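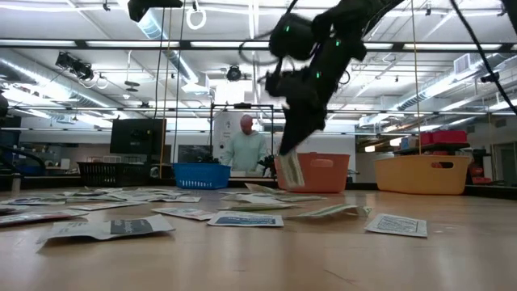
Traltdale's community pantry has started sorting its donated sachets and single-serve packets by kind before they go out, a change that organizers say should cut down on wasted food. The pantry, which runs out of the old Moges building near the bus station, used to drop a mixed handful into every bag. Packets now get tipped out on a light wooden table and put into containers along the far side, one of them an orange plastic bin. They come in paper and foil, some flat and some curled, with labels in green, gray, dark blue and reddish brown, and the printing on one of them is a block of small dark text.

The new system began in July. Annapurna Devadiga, who coordinates the pantry, said the idea came from the families who use it.

"People were telling us they had a drawer full of things they would never open," she said. "One household doesn't drink tea. Another one wants nothing but tea. We were giving them both the same bag."

The pantry serves 127 households. Each now fills out a short card saying which kinds of packets it wants, and the bags are made up from the cards. The choices are tea, coffee, soup, seasoning, sweetener and drink mix. Households can change their card at any visit, and anyone who doesn't turn one in still gets a mixed bag.

Most of the packets come from Grekeo, a catering supplier on the edge of town that passes on short-dated stock and odd lots left over from larger orders. Hotels and offices send smaller amounts. Orest Boiko, who manages the Grekeo warehouse, said the company had been donating for several years but had never separated the packets first.

"It all goes in one box at our end," Boiko said. "We don't have the space to do it any other way."

Dates are the slow part. Many single-serve packets are printed only with a code, and the full date is on the outer carton, which often doesn't make it to the pantry. Devadiga said packets without a readable date are set aside, and that Grekeo has agreed to send a list of batch codes with each delivery. Torn or open packets are thrown out.

Kamala Pillai has been collecting a bag for her family of five since last winter. She said she asked for soup and seasoning and left the other boxes on the card blank.

"I used to give the coffee to my neighbor," Pillai said. "Now she gets her own."

The pantry is also looking at what to do with the empties. Foil-lined packets are not accepted in Traltdale's curbside recycling, and Mohandas Krishnan of the town's waste office said there were no plans to add them. He said a drop-off point for flexible packaging was under discussion - the nearest one is 28 miles away - but that no site had been chosen.

A grant application to Bendeo, a regional food fund, is due next month. If it is approved, the money would pay for 12 stacking drawers and a second table, Devadiga said.

The pantry is open from 1 p.m. to 6 p.m. on weekdays. Cards are available at the front desk in 13 languages. Unopened packets can be dropped off at the side entrance during opening hours, with the outer carton if possible.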